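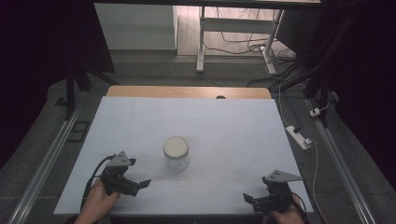 Skirnora storage jars, set of 8: two years in

I bought this set to replace a shelf of old coffee cans and takeout tubs. The jars are glass with a screw lid, and they come in two sizes, four of each. I paid 119 for the set, shipping included. The Madigan jars I had before cost less but the lids cracked.

What I keep in them

Flour, rice, oats, red lentils, brown sugar, salt, tea bags and raisins. The large size holds a normal bag of flour with a little left over in the bag, which is annoying. Rice and oats fit fine. The mouth is wide enough for a half-cup measure but a full cup scrapes the sides on the way out.

Lids

The thread is short, so one turn closes it. You have to start the lid level. If it goes on crooked it feels tight but isn't, and I lost a batch of brown sugar that way last September. It went hard as a brick. After that I started pressing down with my palm before turning, and the sugar has stayed soft.

The liner inside the lid picks up smells. The tea lid still smells of tea after several washes, so I don't swap lids between jars.

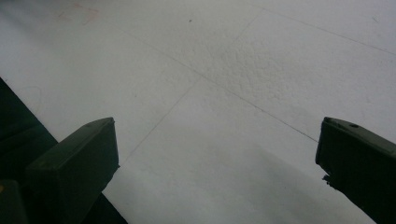 Cleaning

The jars go in the dishwasher. The lids are supposed to be washed by hand. I put two through on the top rack anyway and they came out a bit harder to turn. Dry the threads well before filling, especially for salt. Labels are up to you. Masking tape peels off clean, but the paper stickers in the box leave glue behind.

An empty small jar weighs 293 grams on my kitchen scale, so a full shelf of these adds up. I moved mine down to a lower shelf after the old brackets started to lean.

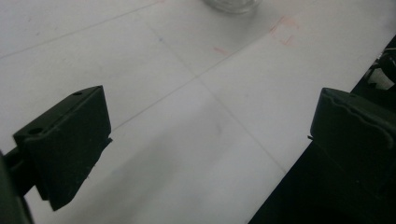

Replacement lids are sold in pairs only. I ordered a pair from Pasura and waited three weeks, and they fit the same as the originals. I would buy the jars again, though I'd want six large and two small.

Contact | Copyright 2021 Histon Kitchen Notes | Back to top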